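Soft hands, hard choices: a week with two grippers

I've been writing about farm machinery long enough to be suspicious of anything that promises to pick fruit, so when Wafula Rotich rang and asked if I fancied a trip to Cinham to play with robot arms, I said yes before he'd finished (he had me at "bring your own apples").

The job was simple enough on paper. Lostach packs fruit for the smaller growers, and Wafula wanted to know which gripper to put on the weighing line: the Longo or the Clotex.
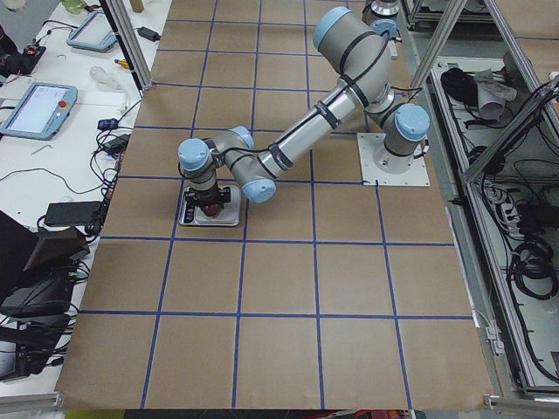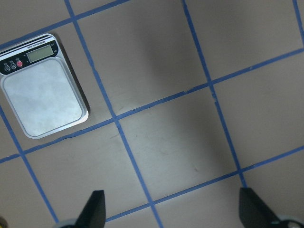 Squeeze first, ask later

We kicked off with the Longo, and I'll admit I flinched. Kheri Owino had set the closing force to 60 per cent, a number she'd pulled from the manual, and the first piece of fruit came away with a bruise I could have put my thumb in. Down it went, a bit at a time, until the marks stopped. After that the Longo was lovely! Quick, quiet and very fussy about being square to the fruit. Come in a few degrees off and it nudges the thing sideways and closes on nothing.

The Clotex is the more forgiving of the two. Its pads give a little, so a lopsided pear doesn't bother it, but they pick up grime like you wouldn't believe and Kheri was wiping them down every 150 picks. She reckons a grower in the middle of harvest would skip that by day two. I reckon she's being generous.

Trouble on the scale

Picking up was the easy half. Putting down on a kitchen scale is where we lost most of Wednesday, as the arm kept leaning on the platform and adding its own weight to the fruit's. Kheri's fix was to open the fingers, back off a whisker and wait a beat before taking the reading. It costs time on every piece, and Wafula winced when she told him.

So which one?

By the time I left they'd logged 2457 picks, over 600 of them with fruit I'd lugged up in the back of the ute. Wafula's leaning towards the Longo, with a better camera to sort out the angle problem. I'd take the Clotex and a bucket of clean rags. They're running both again in November, when the cherries start, and I've already asked for a seat.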